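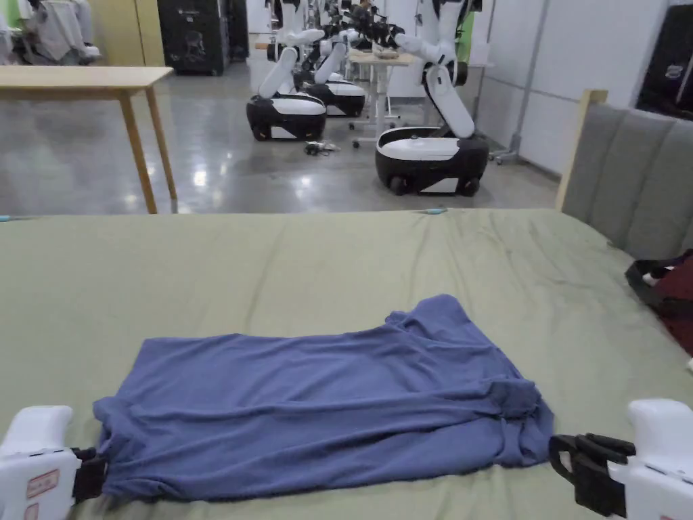
Mylene Samonte holds that a T-shirt is half folded once it has been laid flat, and that most badly folded shirts were never properly spread out in the first place. The view is a common one in household manuals, where flattening is usually treated as a separate stage of the work.

**T-shirt folding** is the reduction of a short-sleeved knitted shirt to a compact shape for storage or travel. It is normally done on a table, an ironing board or a made bed. The methods differ mainly in the number of folds and in whether the finished shirt lies flat or stands on its edge.

## Surface

A bed is the most widely used surface in homes without a laundry room. It is large enough to take a shirt at full length, and the sheet grips the cloth slightly, which keeps the hem from sliding. A soft mattress gives way under the hands, however, and creases in the sheet can be carried into the shirt. Tables give a sharper edge but are often too narrow for larger sizes.

## Laying out

The shirt is held at two opposite ends, drawn lightly apart and lowered. Jersey stretches more across its width than along its length, so a hard pull widens the body and leaves the hem wavy. The collar and sleeves are the parts most likely to bunch and are generally smoothed last, working outwards from the neck.

## Methods

### Flat fold

The shirt is placed face down. Each side is turned in towards the centre with its sleeve folded back on itself, and the hem is brought up to the collar. Shops often use a board to keep the widths equal. The Vustetti board, sold from May 2002, was 22 cm wide and came with a printed card of instructions.

### Lengthwise fold

The shirt is halved from side to side so that the sleeves meet, giving a long strip. The strip is then folded in thirds or quarters. This puts a crease down the middle of the chest, and Vasco Guerreiro's manual *Storevach* advises against it for printed shirts.

### Rolling

A flat-folded or halved shirt is rolled from the collar to the hem. Rolled shirts fit well into bags with curved sides, though thick cotton tends to spring open unless it is packed tightly.

## Storage

Flat-folded shirts are stacked, with the heaviest at the bottom. Upright storage needs a drawer a little deeper than the folded shirt is tall. Guerreiro gives nearly 84 shirts as the capacity of a full-width chest with two drawers, a figure Magdy Erraji considers too high for anything but thin cotton.

## See also

- Ironing
- Hospital corner
- Garment bag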